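Small Items on a Shared Table: Sorting and Storage
Student project report
Author: Mercy Mwakalinga

Background

Our course asked each student to pick an everyday storage problem and follow it for one term. I picked the small things that collect on a shared work table: timers, bulbs, adapters, blocks and little plastic devices that are too good to throw away and too small to have a place of their own. I wanted to see if open baskets work better than the lidded boxes we had before.

The project ran under the working name Tuso. I started in January with a list of 113 items from two storage cupboards. Many had no label, and a few had been listed twice under different names.

Materials

The baskets are plastic with openings in the sides. I chose them over solid boxes so that a person could check the contents without lifting everything out. The lidded boxes were a set called Flostora, and they stayed in the cupboard for the term.

I sorted the items by how they stand or lie:
- things that stand up by themselves, such as sand timers and lamps on a base
- flat things, such as foam blocks and cards
- things that roll, mostly cylinders
- small things that get lost behind larger ones

The table

The table top is light wood and is used for other work during the day, so anything left on it has to be easy to move.
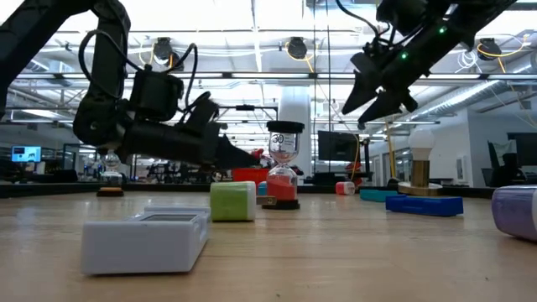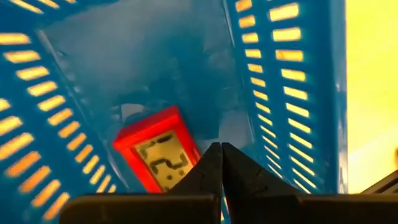
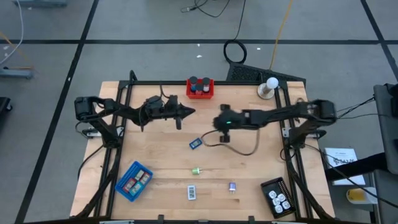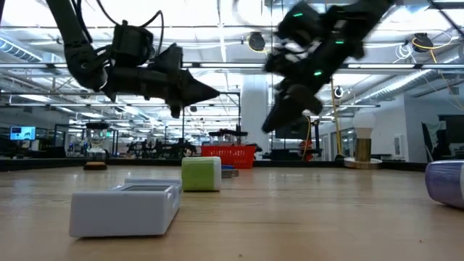
Results

Standing items were the easiest. A sand timer or a lamp can be found from across the room, and people put them back in the same area without being told. Cylinders were worse. They ended up near the side of the table, and I moved them to a basket where they could be packed upright.

A single item in a deep basket was easy to miss. From the side, the openings show that something is in there but not always what it is. I had expected the openings to help more than they did - for small items a shallow basket was better.

The last count gave 249 items, more than double the first list, after people brought things from their own desks. I checked them against the list in 12 sessions, always on a Monday.

Problems

My first labels were too large and covered the openings. The second set, on Prillum paper tags, fell off when the baskets were stacked. I did not get to test a third kind.

Next steps

I would like to repeat the count in the Owino room, where the tables are narrower, and try shallow baskets only. The item list needs one more pass to remove the double entries.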